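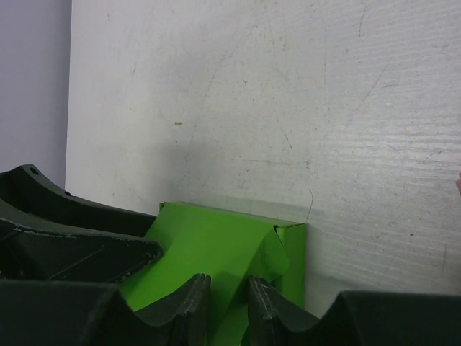

Wrist view: green cardboard box between the fingers, against a scuffed white panel.

How to Test Whether an Arm Can Put Away Boxed Goods
By Yeshi Kassa
3/9/20

Putting a small carton back where it belongs is a fair test of whether a machine can do chores. A person does it without looking. Most arms with a two-finger gripper can do it some of the time, and the procedure below gives you a number for how often.

It applies to any arm with a wrist camera and parallel fingers. I run it on the Colten bench with the Lis control package. Menu names will differ on other software.

What you need
One arm, mounted and calibrated
Thin cardboard cartons, at least one of them creased or dented
A rigid upright panel, fixed at the base
A log sheet or spreadsheet

Step 1. Fix the panel. Clamp it so that a firm push by hand does not move it. Scratches and scuffs on the surface can stay. A household cabinet has them too, and a vision model that needs a clean background will fail in a kitchen.

Step 2. Set the grip force. Start at the lowest setting that lifts the carton, then go up one step. Cardboard folds before it slips, and a folded corner changes the width the fingers read on the next grasp. If the front face buckles during the lift, go back down.

Step 3. Set the contact limit for the approach. The arm should move toward the panel at 60 mm per second and stop on contact. Check the stop with an open hand-width of clearance first, then with the carton held.

Step 4. Check the wrist view at contact. The top edge of the carton should be visible above the fingertips and close to level. If the fingers hide the top edge, grip lower. Shadow on the panel next to the carton is normal and may be read as part of the object by older segmentation models. Save a still for each lighting condition.

Step 5. Run the trials. Do 100 with a new carton and 100 with a creased one. Do not straighten the carton between trials. Score a pass only if it stays upright after release.

Step 6. Log failures by type: missed grasp, crushed carton, tilt on release, false stop. Do not merge the last two. They have different fixes.

Reading the results
My November set ran to 600 trials over several cartons. Of these, 329 passed. Tilt on release was the most common failure, and nearly all of it came from creased cartons. Opening the fingers at half speed helped. Backing the wrist away before the fingers had fully opened made it worse.

On a shop floor, where cartons arrive flat-sided and in a known position, the same arm is usable today with someone nearby to clear faults. For a home pantry it is not ready. The Samell and Kusham fingertip sets are next on the bench, and I will add their figures to this page using the same six steps.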